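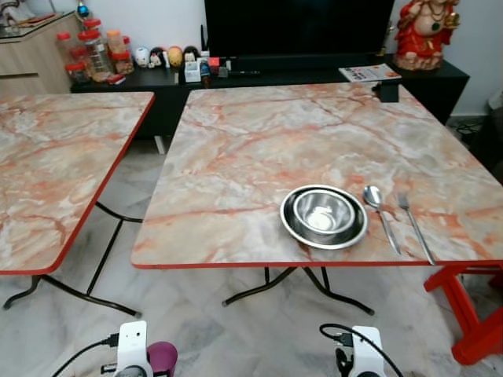
Sirwood: teaching the second try

August, by Siv Lie

This site uses cookies to remember your language and to count visits to the newsletter pages. Accept all / Only necessary / Read more

In the last issue I promised to write about the fork. Several readers from the Stundham group have asked for it, so I will go through the whole method this time, also the parts which did not go well.

The task in the Sirwood project is to set one place at a table and then clear it again. A two-armed robot must bring a plate, a bowl, a cup, a spoon and a fork to a tidy arrangement, in a normal home, on whatever table the family has. The plates and bowls are usually stainless steel and many of the table tops are glossy. We did not choose the homes for this. But it means that most of what the robot looks at is reflecting something else, and a spoon on a shiny top is a difficult object even for a good depth camera. We gave up on depth in the spring and use color images only, from the head and from the wrists.

Our training set is 691 demonstrations. All were made by people who control both arms directly and see approximately what the robot sees. The first policy we trained on them was a plain imitation policy, and it was good as long as nothing happened. It reached for the plate, took the rim, moved it, released it. The plate succeeded in 97 percent of the trials, and I think that number made us lazy for a while. With the fork it was another story. The gripper would come down a little beside the handle, close on nothing, lift, and then carry the nothing carefully to the right side of the plate and put it down. Then the policy continued to the cup, quite satisfied.

Everyone who works with imitation has seen this. The policy has never been shown what a missed grasp looks like, because our operators are skilled and we had also cleaned the data. In the cleaning step we had removed every demonstration where the operator missed, dropped something or needed more than one attempt. It was almost 200 demonstrations in total, and they had been lying in a separate folder at Devudberg since the winter. The 691 are what remained after this.

The first idea was simply to put the folder back. We did it, trained again with the same settings, and the result was worse. The robot learned to try again, yes, but it also learned to miss. An imitation policy copies what is in the data, and if the data says that a person first goes beside the handle and then goes to the handle, then the robot will go beside the handle first. On the recordings it looked almost polite, as if it wanted to knock before entering.

What we do now is to cut these demonstrations and keep only the part after the mistake. It sounds simple, and the training is indeed simple, but deciding where to cut took most of the summer.

Where to cut

Think of an operator who misses a fork. There is a moment when the fingers close beside the handle. A little later the operator notices. Between these two moments the arm usually keeps moving upward, and those movements are still part of the mistake, even if the fingers are already closed on nothing. If we cut at the closing of the fingers, the policy learns to lift an empty gripper. If we cut when the arm begins to go back down, we have lost the most useful part, which is the decision to stop.

We wanted the cut to be at the moment when the operator understands. We cannot measure this, but we can come near to it. When people notice a miss, they slow down strongly, in both arms, also the arm which is not doing anything. I find this rather charming. The idle arm has no reason to stop, but it stops. So we look for the first point after a gripper closing where the speed of both arms falls together, and we cut there. We call it the joint pause. It needs no labels, and it works on old data if the arm speeds were stored.

Then the kept parts are added to the 691 clean demonstrations. They are given no special weight and no special token. The policy does not know that it is looking at a correction. For the policy it is only one more situation: the gripper is closed, it is above the table, the fork is still on the table, and the right thing to do is to open and go down again.

We tried a weight, by the way. With a higher weight on the corrections the robot became nervous. It opened the gripper in the middle of a good transport to look again, and one time it let go of a bowl, which rolled the whole way under a cabinet. It was steel, so no harm was done, except to the ears.

Results on the table task

For the plate there is no change, and we did not expect one. For the bowl, the small improvement we saw is inside the normal variation between days, so I do not want to claim it. The cup is better. The spoon and fork are clearly better, and the fork most of all. The first attempt on the fork misses as often as before. I want to be very clear about this, as it was misunderstood when I presented at Stundham. We did not improve the grasp. We improved what comes after a bad grasp, and the robot now ends with the fork in the correct place in most trials where earlier it went on to the cup with empty fingers.

We stop a trial after 3 attempts on the same object. In practice, if the second attempt does not succeed, the third seldom does either. The policy seems to have a fixed opinion about where the handle is, and reflections from the table top are probably to blame for a part of this. When we turned the same fork by a small angle between the attempts, by hand, the third attempt went much better. We have not yet found a good way to let the robot do this itself, although pushing the fork a little with the closed fingers is the obvious thing to try.

The order of the cutlery also turned out to matter, and we had not planned for it. If the spoon and fork lie close together and almost parallel, a miss on the one often touches the other. The recovery then begins from a state which looks tidy but is not the same tidy state as before. Among the cut demonstrations only a few show this, so here the robot is still weak. We will collect more of it on purpose. For the moment we tell the people who prepare the trials to not move the cutlery apart to be kind to the robot. (I have done it myself, without thinking.)

Comparison with the Amundsen data

Many of you know the Amundsen set, which was made on a laboratory bench with a matte top. We ran the joint pause cut on it without changing anything. It found the pauses well, but it also found many pauses which were not mistakes. The operators there had been instructed to stop and wait after each object, and of course both arms slow down when a person waits. So the method depends on operators who work in their own tempo. If your collection protocol contains obligatory stops, you must filter them away first, and we do not have a tool for this.

A second weakness is the one-armed miss. When an operator is holding the bowl steady with the left arm and misses something with the right, the left arm is already still, so the joint slowing has little meaning. We then use only the moving arm and get more false cuts. I looked through these by eye. It is boring work, but it was possible in a few afternoons with enough coffee.

What we would do differently

Do not delete your failed demonstrations. It is the only real advice I have. We were lucky that the folder at Devudberg was moved and not erased; the disk was on the list to be emptied. Please also store arm speeds at full rate and not the reduced rate we used in the beginning, when we wanted to save space. For the oldest demonstrations we had to estimate the speeds from positions, and the pause is then smeared out so the cut comes late.

I would also ask the operators to talk less during the collection. When they talk they slow down, in both arms.

The cutting script and a short note on its settings will be placed on the shared Sirwood disk before the end of August. The demonstrations themselves must wait, as they show the inside of homes and the families should first see what is going out. If you have data with arm speeds and unwanted misses in it, I would very much like to run the script on it, and I can also travel to Stundham again if that is easier than sending disks. Write to me through the newsletter address.

In the next issue: the spoon which is recognized as two spoons when it lies beside its own reflection.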